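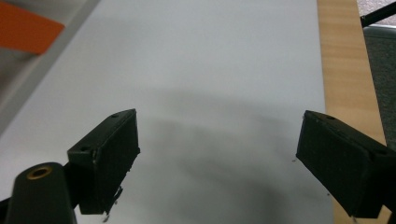
The fingers of a hand-held gripper over a white work surface.

Treswood shop trims its gripper order, keeps the argument

By Radka Omerović
Feb 21, 2024

TRESWOOD — The packing workshop at Climum will buy seven hand-held grippers this spring instead of the 12 it asked for, and will spend part of the difference on screws.

The purchase, approved after two meetings and a great deal of email, gives the company its first real equipment plan for automation. The previous plan was a line in the December budget that read "robot things" and had no number next to it.

Ngọc Diệp, who runs the workshop, had wanted a full dozen of the tools. Workers hold them by hand and go through a job the way a robot arm would later be expected to do it, picking up and setting down with two fingers. The recordings are then used to train the arm. The arm is not in this year's budget, or in next year's.

"We are buying the lessons before we buy the student," Diệp said. "Finance found that harder to follow than I did."

Finance also had questions about the fingers. They wear, they chip and they get dropped, and the original request listed no spares at all. The revised one lists 60 pairs, along with a box of threaded inserts and a bench where someone can fit them. Diệp said she had assumed spares came under office supplies. She has been told that they do not.

Two suppliers bid. Trekevum offered a finished unit with a service contract that ran to 133 pages, several of which dealt with what the contract did not cover. Xu, the smaller of the two, offered to hand over the drawings so the workshop could print replacement parts itself. Xu got the order. Trekevum got a polite letter, and has since asked whether the letter constitutes a purchase commitment.

Printing parts in-house means buying a second printer, because the first one is promised to the sign department until summer. The sign department was asked if it might share. Its reply is expected shortly and has been since January.

The plan sets aside seven weeks for staff to learn the tools, on paid time, during the slow stretch before the summer orders. Diệp had asked for ten. The company's opening offer was an instructional video.

Still unsettled is where the work will be done. The workshop's tables are in use most of the day, and the spare room has a carpet that the building's lease describes as new. Management would like the carpet to stay that way. Diệp would like a table that does not rock.

A decision on the arm itself has been put off until the recordings can be reviewed. The budget now has a line for that too, with a number next to it. The number is zero, but Diệp said she was glad to see the column being used.

Last updated: Feb. edition, second version, corrects number of bidders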